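Nernard hand-held gripper

The Nernard is a hand-held, two-finger gripper used at the Tangen site in Flurnden to record household handling work for robot training. It has a white body and a pair of black fingers that close toward each other at the front. A camera on the tool looks forward over the fingers. The units are used in pairs, one for each hand, and this article covers how they are set up and looked after.

Setup

The bedroom cell at Tangen has a bed, a fitted sheet and a changing supply of garments. Before a session the operator closes the fingers fully and checks that the tips meet on the center line, then opens them and repeats this 5 times. A finger that stops short is usually held back by a pivot screw that has been tightened too far. Garments are handled by pressing the fingers down on the fabric before closing them – a light touch tends to slide off. 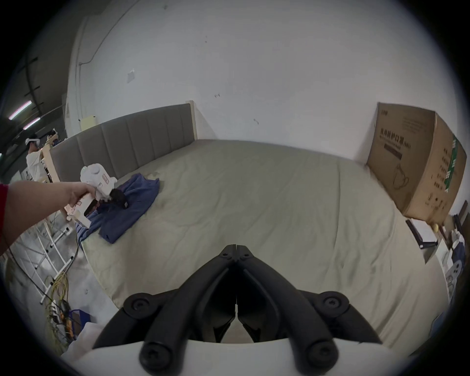 Ottar Wallin objects that the tip check should be done on cloth as well as in the air, as a worn finger can close cleanly on nothing and still drop a sleeve. The written procedure was changed in July to allow either method, and the cloth check is now the usual one on days when clothing is being folded.

Maintenance

The fingers turn on round black pivots, fixed with socket screws. These are checked by hand after every session and with a hex key after 4000 closing cycles. Threadlocker is applied to the screws only, never to the pivot faces. Fingers are replaced as a pair, even when one shows no wear, so that the tips stay level.

Faults seen most often are a loose pivot, lint packed into the recesses of the fingers, and a camera view that has shifted after a knock. Lint is brushed out dry. For a shifted view, the camera is reseated and the tips are brought together again at the middle of the picture.
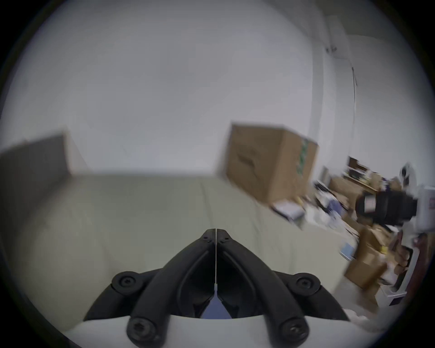
Plerkomlow Tooling and Maintenance Group

Repairs beyond a finger change are done at the bench. The body is opened, the linkage is taken out whole and its 4 joints are cleaned and refitted in the order they came off. A repaired unit goes back into service after 3 trial sessions without a dropped garment. The current revision of the bench sheet is dated 14/06/2018 – older copies give the wrong screw length for the lower joints and should be thrown out.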